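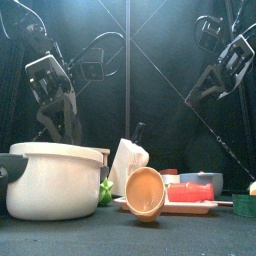

Why not just slow the whole thing down, a reader asked under my November post, and let the planner take as long as it wants? Fair question! I did try it. With the speed way down the two arms stop fighting over the middle of the table, but the plans themselves don't get any better, you just get to watch the bad ones longer.

The trouble is in how Stoltcombe (our planner, I didn't pick the name) handles a bowl up on its edge. The perception side gives it a box, the planner sees a box, and off it goes looking for a grasp on a corner that doesn't exist. Same story with a cup on its side — the opening is the best place to grab and the box hides it.

So I spent last week pulling the boxes out and feeding it the raw point cloud, cut down to 1,910 points per object. Planning went from 12 milliseconds to 475, ouch. Most of that is collision checks between the left and right grippers, and I think a lot of them are repeats, so caching is next.

I also finally fixed the log viewer. It used to choke on anything past 1,526 lines and I'd been opening the files in a text editor like an animal. Now it scrolls, and you can filter by arm. If you're on the old config, rename the "shape" key to "cloud" before you update or it'll quietly go back to boxes.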